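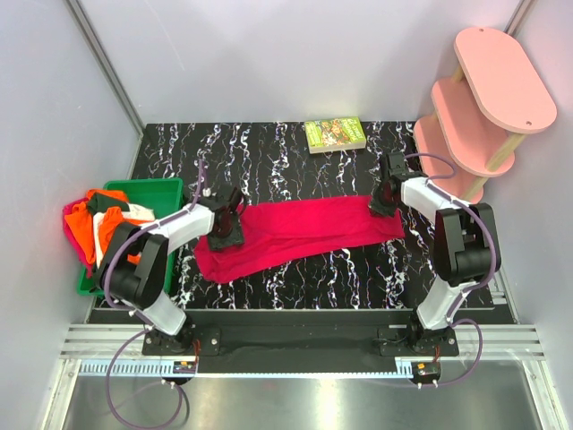

Rinaldi to reprint Nandus in February

PRONDLEY – Board game publisher Rinaldi will release a second printing of Nandus, its tile-laying game for two to five players, in February. The first run of 3000 copies sold out over the summer.

The rules are unchanged apart from two corrections to the scoring of river tiles. The box is slightly deeper, so sleeved cards now fit with the insert in place.

"Most of the mail we got was about the insert," said designer Katia Bianchini. "We fixed that first."

The Iltholm expansion will ship at the same time and works with both printings. Owners of the first edition can order the corrected rule sheet for the price of postage – stores will not carry it.

Preorders open Sun 20 November on the Rinaldi website.

Press contact: Lev Nechyporuk, Rinaldi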